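The Cup With No Handle

My mother's cupboard held six mugs, and you could tell which one you'd been given by the chip. Mine holds nineteen drinking vessels, four of which are insulated, and I have been trying to work out at what point a person who drinks tea at home came to need equipment for it.

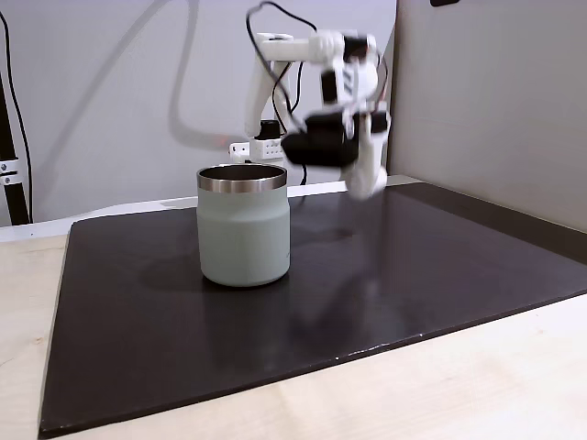

The insulated tumbler is the object I blame. I mean the handleless sort, in one of those muted greens that paint firms name after herbs, with a steel rim and a steel inside. It was made for people who go places. It was made for the hill, the touchline, the long drive north in a car with a broken heater. And it now lives, in enormous numbers, on desks and tables that are never more than twelve paces from a kettle.

I own one. I bought it in Olby, in a shop that used to sell string, and I paid more for it than I paid for the chair I sit on to drink from it. The woman at the till told me it would keep my tea hot for hours. I said that was marvellous. I did not say that I have never in my life taken hours over a cup of tea, or that the trouble with tea is the first ten minutes, when it is too hot, and that I had just bought a machine-finished guarantee that those ten minutes would last until lunch.

A plain mug has a sort of built-in clock. You make the tea, you wait, you drink it, and if you forget it you come back to something cold with a skin on it and you know you have been working too long or talking too much. The tumbler has abolished all this. I poured one at nine the other morning, took a confident swallow at half past ten and spent the rest of the day talking like a man with a sock in his mouth.

Then there is the matter of the handle. The handle is a very old idea and I had assumed the argument was settled. You put your fingers through it and the hot thing stays over there. The new cup does away with it, on the grounds that the outside stays cool, and so it does, and you pick the thing up in your whole fist like a Viking. My aunt, Mavis Lyons, who is eighty-four and will not be hurried into anything, held mine for a while and asked where the rest of it was.

She also asked how you could tell when it was empty. You can't, short of peering in or tipping it up. The thing weighs a fair bit to begin with, so there is always a moment of hope at the end.

I know the case for the defence. Disposable cups are a disgrace, and anything that keeps a few of them out of the hedges deserves a kind word. The man who runs the coffee hatch at Nevalell takes something off the price if you bring your own, and I have done it, and felt splendid all the way back up the road. If I did it every working day for the next 2,000 I might come out ahead. But I have four of them, as I said, and three have never left the house. One came from a conference. One was a present from somebody who had been given two. A cupboard of reusable cups that are not reused is only crockery that doesn't stack.

And they don't stack. Nor do they all like the dishwasher, so the object bought to save trouble has to be washed by hand, with a long brush, which I also had to buy.

I will say this for it: it is a handsome thing. Put it on a dark surface in decent light and the rim picks up a bright stripe, and the whole business looks calm and expensive, like the desk of someone who answers letters. I suspect that is most of what we are paying for. I have caught myself moving mine a few inches to the left before a visitor came in.

My mother's mugs were ugly, every one — brown, mostly, with a wheatsheaf. I have two left. The tea in them is drinkable at five minutes, perfect at eight and finished by twelve, and I use the green tumbler for pens.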